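My building has 138 apartments and one mop sink, and last November the management company, Palumbo, asked us to reserve it through an app. You pick a slot, you get a confirmation, and a little broom icon wishes you a productive clean.

I have missed the paper sign-up sheet ever since. The sheet was ugly and somebody always stole the pen, but you could read it while holding a mop. The app wants a password with 8 characters and sends 5 reminders for a chore that takes ten minutes. Last week it asked me to rate my experience with the sink. I gave it 2 stars – the faucet drips.

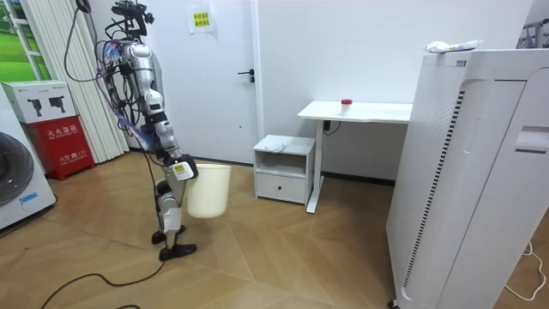

Mitali Gunawardena thinks I'm being unfair, and that the old sheet worked fine for people who were home at nine in the morning to grab the good slots. She works nights. She books from the bus.

Fair enough. She can keep the app. I'd still like a piece of paper taped to the door for the rest of us, and I'll supply the pen, on a string. Palumbo has told me to submit the idea through the feedback tab, where it has been "under review" since before Christmas.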